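Ticket 721 – Walk-in at Niltville drifting warm overnight
Opened by: Otis Rosenthal
Site: Dunleavy kitchen, Niltville
Status: Waiting on part

Hi all, me again. I'm the one who opens up and starts the stocks, so I'm usually the first to see the walk-in display, and I've been grumbling about it to anyone who'll stand still. Keisha told me to write it down properly, so I'm writing it down properly.

What's going on: the box holds fine all through service. Then I come in at 5:30 and the display says 44, and the alarm log shows it creeping up from a little after 2. By the time the fish arrives it's back down to 37 and looks like nothing ever happened. I've seen this on 7 mornings in May so far. We tossed two trays of custard base and a whole tub of crème fraîche over it, and I was not a happy man.

What I tried first: wiped down the door gasket, did the dollar bill test all the way around (good grip everywhere except the bottom hinge corner, where it slides out pretty easily), pulled the crates of leeks away from the evaporator fan, and put a second thermometer on the middle shelf inside a jar of water. The jar read 41 when the display read 44, so the display is a bit dramatic but it isn't making things up.

Update, Keisha Halvorsen: Thanks Otis. Please log the jar reading at close and at open, and don't touch the setpoint. I know you want to touch the setpoint.

Update, Otis: I didn't touch the setpoint! Close 37, open 42. Same again the next night. I also stopped the night porter from propping the door while he mops, and it made no difference at all. The spare gasket is supposed to be in the staff lockers with the other spares, so I'll have a dig for it after lunch.

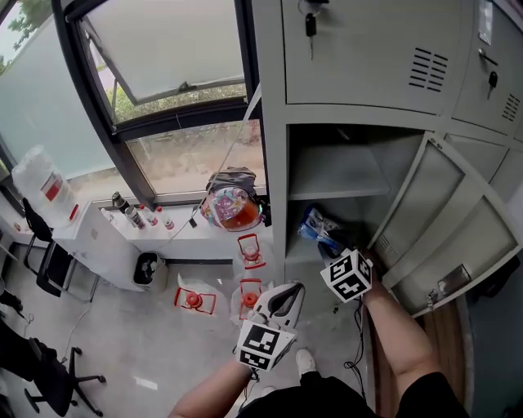
Reaching into the open locker, plastic bag on the lower shelf.

Update, Otis: No gasket in the lockers, so please order one. Bottom hinge corner is the bad spot but I'd rather swap the whole thing.

Update, Zsolt Szűcs (Kukness Refrigeration): I looked at the controller settings remotely. You have defrost set for 2:00 a.m. with a 45 minute limit, and it's running the full 45 every time. It should be ending early on coil temperature. My guess is the termination sensor. Can somebody check for ice on the back of the coil?

Update, Otis: Oh yes, there's ice. A thick white slab on the left side, right behind where the fan guard bolts on. I'd only ever looked from the front. I cleared the box into the reach-ins (do not ask me to do that again on a duck confit day), shut it down and let it melt with the door open. Two full hotel pans of water.

First night after: close 37, open 38. Second night: 37 and 39. So it's better, but it's already heading the wrong way, and I'd bet money the ice is coming back.

Update, Zsolt: That fits. Sensor is on order, part 191 on the Kistgate list. I'll fit the gasket on the same visit. Until then I've moved defrost to 3 short cycles.

Update, Otis: 38 at open this morning. Custards are living in the reach-in until Zsolt's been. Leaving this open.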